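3. Materials and Method

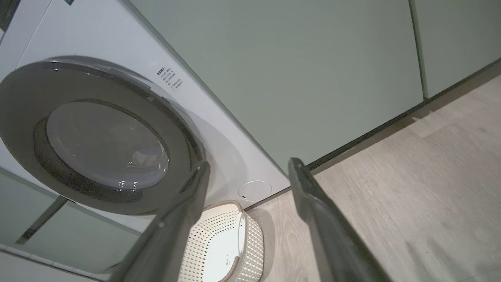 Figure 2. Front-loading washing machine with round door, seen from a low angle.

3.1 The collection of sitters

The portraits studied in this section come from the open call of the Kurkcombe gallery, which invites amateur painters to send one portrait of a person they know only from newspapers or television. We chose this call for a simple reason: the painter and the sitter have never met, so the likeness has to be built from printed or broadcast pictures. In total 100 portraits were accepted for the study. Of these, 70 are in oil or acrylic and the others are in pencil, ink or mixed technique.

All works were photographed under the same lamps and given a number. The names of the painters were removed before the rating started. We kept the titles, as several painters use the title to tell who the sitter is, and without it the likeness was in some cases difficult to judge.

3.2 Rating of likeness and of liking

Each portrait was shown to 12 raters, who worked separately. They answered two questions on a scale from one to nine: how much the portrait looks like the sitter, and how much they would want to have it on a wall at home. The second question was taken from the earlier Bedosham survey, with a small change of wording. In that survey the raters were asked if the portrait was "beautiful", and many of them complained that this word does not fit to a portrait of an old person. Our wording avoids the problem, although it brings another one – a rater may like a painting very much and still have no wall for it.

The raters could also write a free comment. Together the comments have a length of 2736 words. They were coded by both authors, first apart and then in discussion. The most frequent code was "eyes", followed by "skin color". Comments that used words such as "strange" or "scary" received a separate code, because in the pilot study these words appeared also beside high ratings of liking.

3.3 Letters of reply

Some painters send a copy of the portrait to the sitter and receive a letter of reply. We asked all painters if they have such a letter and if we may read it. The letters were treated with the form proposed in the Jement project, in which each sentence is marked as thanks, as a remark on the work, or as other. A standard letter from an office was kept in the sample but marked as such. We did not try to decide if the sitter has read the painter's letter in person. From the text alone this can not be known, and the painters themselves had very different opinions about it.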